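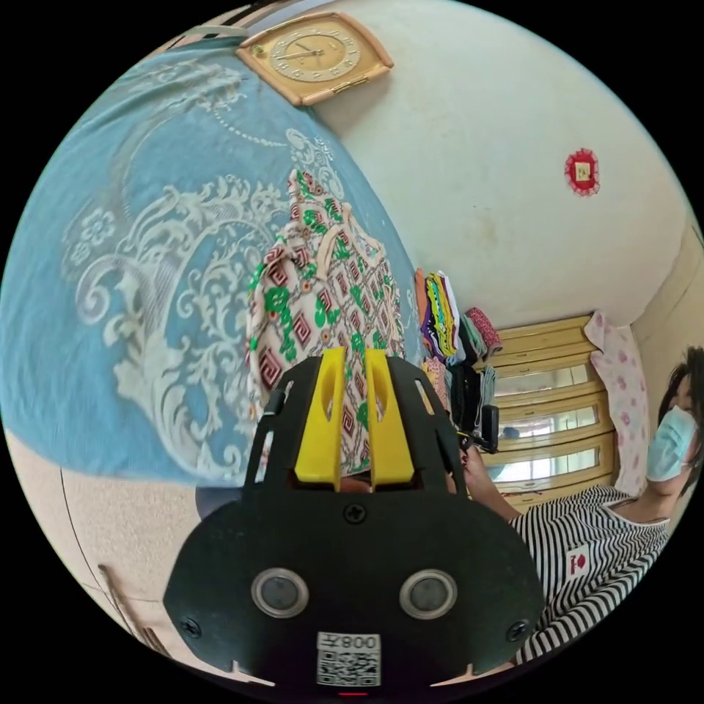

How to check a private well before drilling starts nearby

Posted 4 Aug 2019

If a gas or oil company has filed for a permit near your property, test your well water before the rig arrives. A result from before drilling gives you something to compare with later. Without one, it is hard to show that anything changed.

1. Find out where the well pad will be

Look up the permit at the county office or on the state's website. Write down the permit number, the operator and the location of the pad. For the Lelwood pad the distance to the nearest house is 1,921 feet, but horizontal sections can run much farther than that underground. Ask for the map that shows the full path of the bore.

2. Choose a lab

Use a lab certified by your state for drinking water. Ask for methane, chloride, barium, strontium, total dissolved solids, pH and the BTEX group (benzene, toluene, ethylbenzene and xylenes). A basic bacteria test from the hardware store does not cover these. In Pasonham the full set cost us $116 per sample in July, with bottles included. Prices vary a lot, so call more than one lab.

3. Take the sample

Most labs will send someone out, and a sample taken by a third party carries more weight if there is a dispute. If you do it yourself:

Use a tap ahead of any softener or filter.
Run the cold water until the temperature stays steady.
Fill the bottles in the order the lab gives you. Do not rinse them – some contain a preservative.
Leave no air bubbles in the methane and BTEX vials.
Keep everything on ice and deliver it the same day.

Fill in the chain of custody form at the tap, with the time and your signature.

4. Record the well itself

Note the depth, the casing, the static water level and the pump setting. The driller's log should have most of this. If the log is lost, a pump contractor can measure the water level.

5. Repeat

Test again after the well is fractured, then once a year. Use the same lab, the same tap and the same list. Total dissolved solids can shift with the seasons – one dry spell took ours up to 800 mg/L with no drilling going on at all. Two baseline samples, one in spring and one in late summer, are better than one.

Keep the original reports on paper as well as a scan.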